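The Cord Line 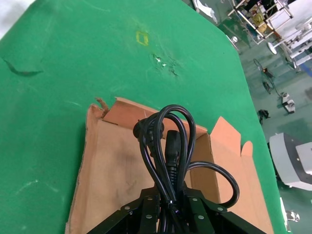
The fault came in at ten past three in the morning, and the log gave it one line: grip held, release not confirmed.

I was the only tech on nights at Keditz. The arm at station 24 had been packing power cords since September, one bundle to a box, and the counter on its screen read 3,390. I walked over with my coffee. The arm was standing still. The status light was amber, which meant it was waiting for me.

The manual from Tistavar says to cut the air before you reach in. I had read it out loud to new people. That night I pressed the hold button instead -- it was quicker -- and put my hand on the cord.

The fingers opened. Then the arm finished the move it had been waiting to make, down and left, and pinned my wrist to the table. It did not push hard. It pushed the same as it always pushed. I reached the red button with my other hand on the third try.

Walczak, the insurer, sent a form with 89 questions. Number 12 asked if the machine had behaved in an unexpected way. I thought about that for most of a lunch break and wrote "no."

They put a cage around the station in the spring. My wrist still clicks when I turn a key.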